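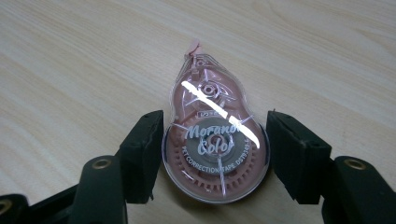
A pink correction tape dispenser between the fingers of a hand-held gripper at the Mumholm robotics club.

The Desk Tidiers

The robotics club at Mumholm used to build things that fought. This year it is learning to pick up stationery, and membership has doubled, to the mild grief of the two seniors who still have a saw blade in a locker.

The project is called Omley. Students work a gripper by hand, recording each grasp, and later a small arm tries to copy them. The target is 200 good grasps per object. Sang Đặng, 16, drew the correction tape.

"It's clear plastic, so it shines," he says. "And it's fat at one end. Everything I hate." He has learned to go for the widest part, straight on, and to close slowly. His first 3 evenings went to learning that.

Bogdan Ardeleanu, who teaches physics and runs the club on Friday nights, keeps the rules short. One object on the desk. No talking to the arm. The second rule came in after the stapler.

The arm, named Anghel by a vote that Ardeleanu describes as "close and bitter," can now manage erasers and most markers. In July it goes to a regional meet, where four teams will clear a desk against the clock. Đặng has asked whether correction tape will be on it. The organizers won't say, so he is back at the desk, practicing.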